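Getting through the December tidy-up

Every December I promise myself I'll sort the playroom before the new toys turn up, and every December I'm doing it in my pyjamas two nights before Christmas! This year I started early (5 December, if you don't mind) and did it one shelf at a time with the cricket on.

My favourite trick is giving each kind of thing its own colour. Even my youngest, who's 5, can manage "dice go in the yellow one". Labels are lovely but they peel, and I've gone off buying them. Plain tubs wash up beautifully with warm water and a squirt of dish soap, then a dry upside down on a towel.
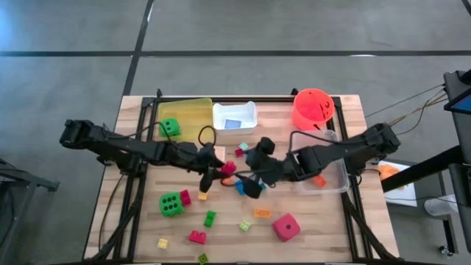

How do you get old sticker glue off a plastic tub?
Rub in a bit of cooking oil, leave it for five minutes, then wipe it off with a soapy cloth. Do it twice for the stubborn ones.

Lids are my other grumble. I keep them standing up in an old dish rack, biggest at the back, and anything without a partner goes under a pot plant. My count this year was 88 loose puzzle pieces and two odd lids, so the jigsaws are next weekend's job.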